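Home | Kitchen | Pantry | Laundry | Garage | Ask Us

Clearing the Decks: Making a Small Kitchen Table Work Harder

June 16, 2019

I have a soft spot for a kitchen table with a big bare patch in the middle, and I will admit it took me years to get one. For the longest time mine was where everything landed (mail, mugs, the bread, whatever came home from the farm stand) and every evening I'd be shoving it all to one end just to set out supper plates.

What finally helped was giving each thing a spot along the edge and leaving the center alone. Baskets are wonderful for this! A round wicker one will hold corn, onions or rolls, and you can pick the whole business up at once when you need to wipe underneath. Mugs do nicely on a wooden tree, and plates stand up happily in a little rack.
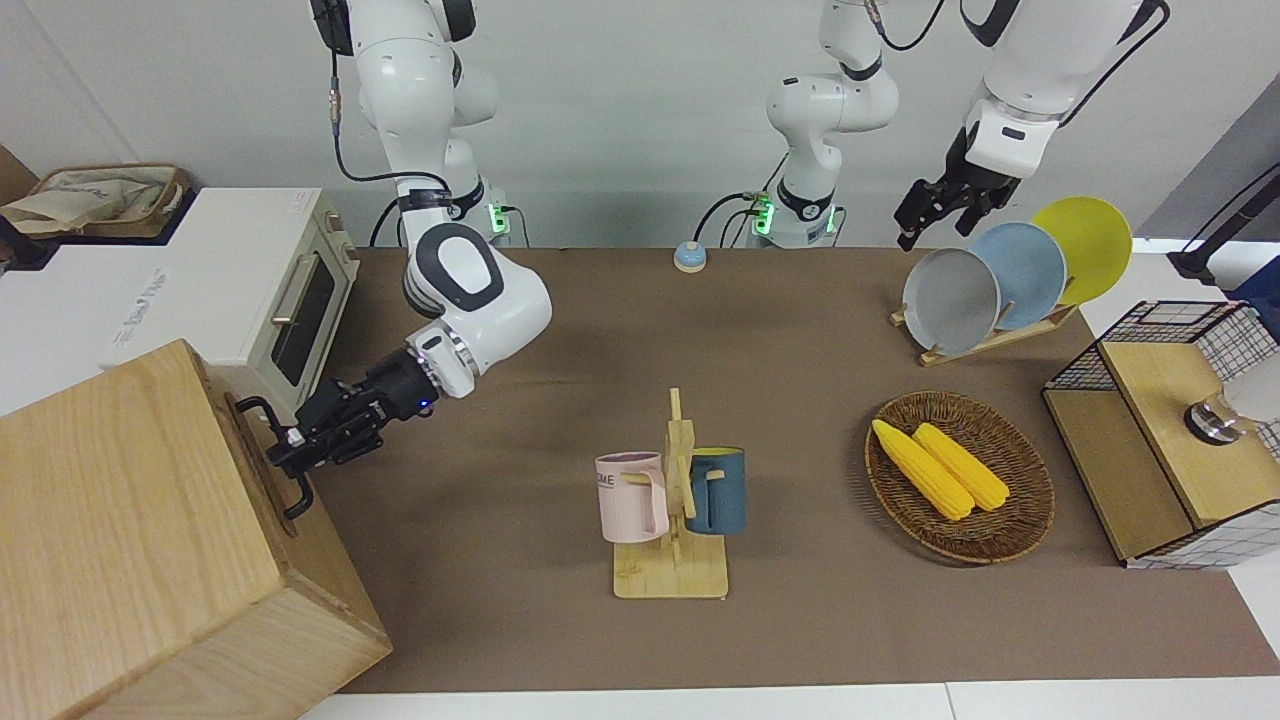
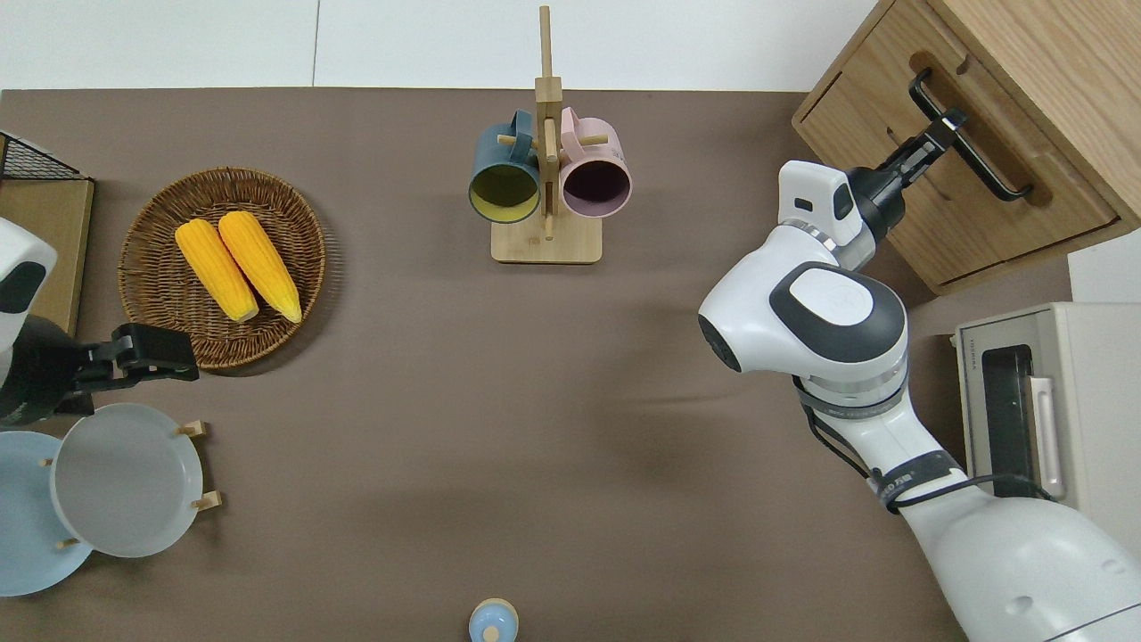

Now, about the plates. If you only use a few every day, keep just those in the rack and put the rest of the stack away in a cupboard. I did this back in February with a set of 7 and I've hardly touched the extras, except when company comes, and then of course I'm glad to have them.

The top of a toaster oven is tempting, I know, but it gets hot, so please move baskets and cloth bags off before you switch it on, and let it cool down completely before they go back. Mine lives at the very end of the table with a wooden box nearby for odds and ends.

As for wiping down, a damp cloth with a drop of dish soap does nearly everything. Wicker likes a dry brush first, to get the crumbs out of the weave, and then a good airing by the window. I give mine five minutes on a Saturday sort of morning, when the coffee is still going and I'm in no hurry to be anywhere.

62 shares | 5 comments

Related tips
Keeping Sweet Corn Fresh Until Supper
2 Easy Ways to Freshen a Wooden Dish Rack
Getting Tea Stains Out of Light Mugs
What to Do With Too Many Cloth Bags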